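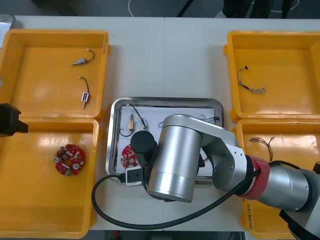

Os jogos de gestão deviam devolver-nos a gravação manual

Comprei o Stinlow na semana em que saiu e já o acabei duas vezes. É um bom jogo de gestão ferroviária, com uma economia que se percebe e mapas grandes sem serem vazios. Tem, no entanto, um defeito que me fez largar a terceira campanha a meio: só grava quando quer. Há um único ficheiro por campanha, reescrito no fim de cada mês de jogo, e o jogador não tem voto na matéria.

A Rasteck defende a opção com o argumento do costume. Se pudermos voltar atrás, dizem, as decisões perdem peso. Percebo a ideia e até a aceito num jogo de partidas curtas, em que perder custa uma tarde. Uma campanha do Stinlow levou-me 34 horas. Aos 16 anos de jogo assinei um contrato de carvão com a cidade de Cilten sem reparar que a tarifa vinha em toneladas por semana, porque o menu mostra tudo o resto por mês. Quando dei pelo engano, o ficheiro já tinha sido gravado por cima e a empresa estava a perder dinheiro em todas as linhas do norte.

Não chamo a isto consequência. Foi um erro de leitura provocado por um menu mal feito, e paguei-o com um fim de semana.
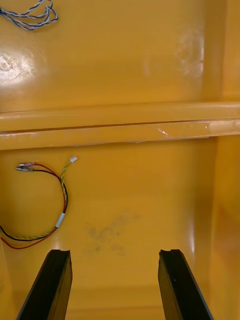 Fios azuis e brancos junto a uma parede amarela.

Há também quem jogue aos bocados. A Liv Lindqvist, com quem troco mensagens sobre estes jogos desde os tempos do Prins, joga meia hora à noite, depois de deitar os filhos. No Prins gravava onde lhe apetecia e tinha 14 ficheiros com nomes que só ela entendia. No Stinlow, se desligar a meio do mês, perde o que fez desde o último fecho. Acabou por desistir, e não foi por lhe faltar gosto pelo género.

O Bảo Vi pensa o contrário e já mo disse várias vezes. Para ele, com gravação livre acaba-se a carregar o jogo sempre que um comboio se atrasa, e o prazer vai-se embora. Acredito que lhe aconteça. A mim acontece-me menos, e quando acontece o problema é meu – comprei o jogo, o tempo é meu, e ninguém perde nada do outro lado. Não há tabela de classificação nem adversário humano.

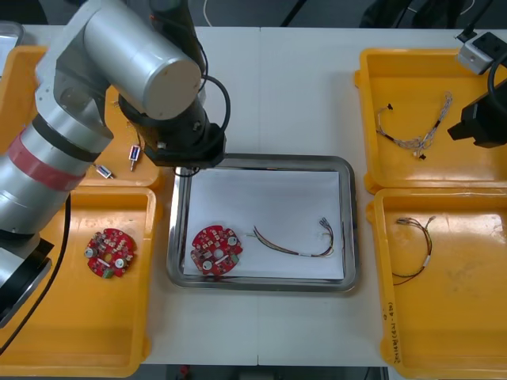
O que eu faria

A solução existe há décadas: um modo com gravação única para quem a quer, assinalado no ecrã de início, e um modo normal com gravação livre. Se a Rasteck quiser reservar as conquistas para o primeiro, por mim está bem. O que não aceito é que a versão mais severa seja a única.

Enquanto isso não chega, faço o que muitos fazem, que é copiar a pasta do jogo à mão antes de cada decisão grande. O último ficheiro que copiei tinha 808 megabytes. Demora, ocupa o disco e obriga-me a sair para o ambiente de trabalho, mas funciona – e um botão no menu fazia o mesmo.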